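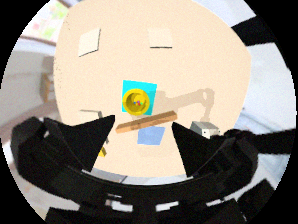
One respondent in Jarotville objected that the word "tidy" should never have been on the form at all, as it made her want to lie. She had a point. Of the 339 households that returned our questionnaire, most rated their kitchen table as tidy, and 19 went on to list what was on it, at a length that did the rating no favors.

Figure 2. A bowl of small colorful pieces set on a cyan square.

We dropped the word for the second round, in Maldonado, and asked only when the table had last been cleared for a meal. Answers grew shorter and a good deal gloomier. The median was 5 days – Sunday dinner, in most cases, still holding up its end of family life. Bowls were the hardest item to code. The Storlow scheme files them under "containers" and their contents under "other," so a bowl of buttons and a bowl of soup come out as equals. We kept the scheme, with regret, so that our tables could be set beside the earlier ones.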